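# Two Nights in Celville, and I'd Go Back for the Bus Ride

I went to Celville because the train to Lodell was sold out. I wish I had a better story than that, something about a grandmother's postcard or a dream, but I had a long weekend in February, a bag already packed, and a ticket clerk who shrugged and said the Celville bus left in 17 minutes. So I ran for it!

If you've been to Lodell, you know the drill. You line up for the tower, you line up for the pastry, you take the picture from the bridge with all the other people taking the picture from the bridge. I like Lodell, I really do, and I've been three times. But I'd started to feel like I was checking in on it, the way you check in on an aunt.

The bus to Celville takes the old river road, and my advice is to sit on the left. For the first half hour it's warehouses and tire shops and I was regretting everything. Then the road climbs, the valley opens up on that left side, and there's the Bai, green and slow and much wider than I expected, with farms running right down to the water. The woman across the aisle had seen it a thousand times, I'm sure, and she still put her phone down.

Celville itself is small. You could walk across it before your coffee gets cold (I did, more or less, because I'd gotten off at the wrong stop). It has one main street, a covered market, a church with a crooked weathervane and a whole lot of staircases. Wear real shoes. I brought cute ones and paid for it.

I stayed two nights at a guesthouse up behind the market, a plain room with a heavy quilt and a window over somebody's chicken yard. The chickens start at five. Breakfast was eggs, naturally, plus a dark seedy bread I've been trying to find at home ever since. If you want a gym and a lobby bar, stay in Lodell and come over for the day. If you can live with chickens, stay over, because the evenings are the best part. The day-trippers clear out on the late bus and the whole town seems to come outside and stand around talking, even in the cold.

Go to the market early. I bought a wedge of smoked cheese, a bag of tiny sour apples and a wool hat I absolutely didn't need, and then ate half the cheese on the church steps like a raccoon. The soup stall at the back is where the line is, and the line is right. It's bean soup with a spoonful of something red and vinegary on top. I asked what the red stuff was and got a long, friendly answer I didn't understand a word of.

On my full day I walked out to Diltance, the old mill village downstream. The path follows the Bai almost the whole way and it's flat, thank goodness, after all those stairs. Half of Diltance is shut up for the winter, and I liked it that way. The mill still has its wheel. There's a little tearoom in what used to be the grain office, and I sat in there with wet socks and a slab of honey cake and finished an entire paperback.

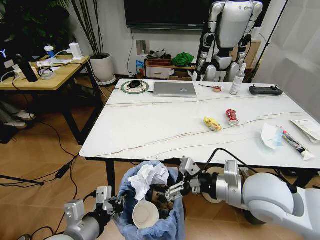

Getting back was a bit of an adventure. There's a return bus from Diltance at four, and I missed it by the length of one more cup of tea, so I walked back along the river as the light went. I'd do that part on purpose next time, but with a flashlight. The path has a few soft spots near the bank and I found every one of them.

Dinner that night was at the place with the blue door on the main street. I don't think it has a menu. You sit down, they bring you a pork thing with cabbage, and then they bring you more of it. Bring cash for this one, and for the market too. The only cash machine in town was out of order the whole time I was there, and the guesthouse told me it usually is by the weekend.

A few practical bits. The bus from the Lodell line runs all year but thins out in winter, so check the board at the station and take a photo of it. The tearoom in Diltance is closed on Thursday. Rooms in Celville go fast in apple season, and I'm told the market doubles in size then, so I've already got my eye on a fall weekend. I'll take the quilt room again if they'll have me, chickens and all.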